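News > Robotics > Handling and Assembly

Verkthorpe compares three grippers on desktop PC disassembly

December 29, 2023
4 min read

Verkthorpe has published results from a bench comparison of three gripper configurations used to take apart end-of-life desktop computers. The trial ran at the company's Hotholm workshop from September and covered 368 individual handling operations, each one a single pick, release or placement of a component.

The work was led by Rosine Bailly, with Mathis Pichon responsible for the arm programs and fixtures. The same arm, controller and motion limits were used throughout. Only the gripper and its fingertips were changed between runs.

The three configurations were a wide parallel gripper with rubber-faced pads, a vacuum cup on a spring-loaded stem, and a narrow two-finger gripper with metal tips made by Collet. A tower counted as complete when the hard drive, the memory and the processor had been removed from the case and set down in a fixture beside it.

Each case was laid on its side with the panel off and the interior facing up, so that all approaches came from overhead. According to Bailly, the choice of orientation mattered more than the team expected. With the tower upright, the arm had to reach in sideways and the wrist came close to its joint limits before the tip got to the socket.

"Overhead, the difficulty is clearance," Bailly said. "You have the power supply on one side, the drive cage on the other and cables crossing between them. The tip is small, but the wrist behind it is not."

The narrow metal tips gave the best overall result, completing 243 of the 368 operations when every operation was repeated with each gripper. The wide gripper handled drives well in their plastic carriers but could not get hold of a memory module without touching the slot latch. The vacuum cup was dependable on flat processor lids and of little use on anything standing on edge.

The processor socket took the most programming time. The retention bracket has to be raised before the chip can be lifted, and the bracket must then stay clear of the gripper on the way in and out. Pichon wrote the approach as a tilted descent, with the tip angled toward the board and the wrist kept on the open side of the socket.

Removed parts went to a 3D-printed plate on the slatted aluminum table. The drive stands upright in its carrier, the processor lies in a square holder, and the memory stick goes into a vertical slot. Pichon said the plate went through 6 revisions, mostly to widen the lead-in on the memory slot - a module released slightly off vertical would catch on the first versions and tip over. 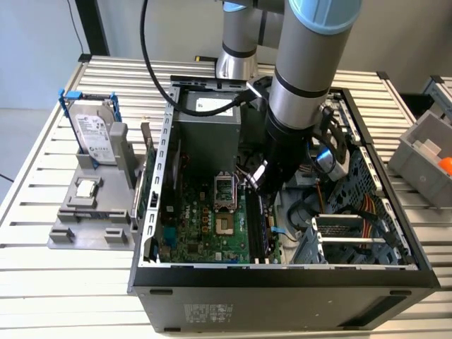 Cameras and force limits

Two sensing arrangements were also compared. A fixed camera gave a steady view of the case and fixture but lost sight of the tip whenever the wrist passed over the socket. A wrist camera, fitted for part of the trial, kept the tip in view and added bulk at the point where the case has the least room. The team returned to the fixed camera and relied on force readings for the last few millimeters.

The force threshold was set separately for each part type. A single value for all parts either stopped the arm too early on memory modules or let it press too hard at the socket.

Cables remain the main unsolved item. In 31 operations the run was stopped by the operator after a power or data cable moved into the approach path. The software, a planning package named Skenelum, treats the case interior as rigid and does not yet model loose wiring. Bakari Mfaume, who maintains the package, said a cable check before each descent is being tested and will add time to every cycle.

Monique Langlois, who runs the refurbishment line the work is meant to serve, said cycle time is a secondary concern at this stage. Her line receives towers from several manufacturers, and the board layout can differ between two models with the same outer case. She has asked for the next round to include small form factor machines, where the drive often sits above the board and has to come out first.

Verkthorpe does not plan to drop the vacuum cup. The next configuration will carry the cup and the narrow fingers on one tool changer, with the cup assigned to processors and the fingers to everything else. Quentin Brunet is designing the mount. The fixture plate files and the force settings will be released with the full report.

Related items

Tool changers for light arms: what repeatability to expect
Hotholm workshop adds second test cell
Printed fixtures for mixed electronics
Skenelum update changes default approach speeds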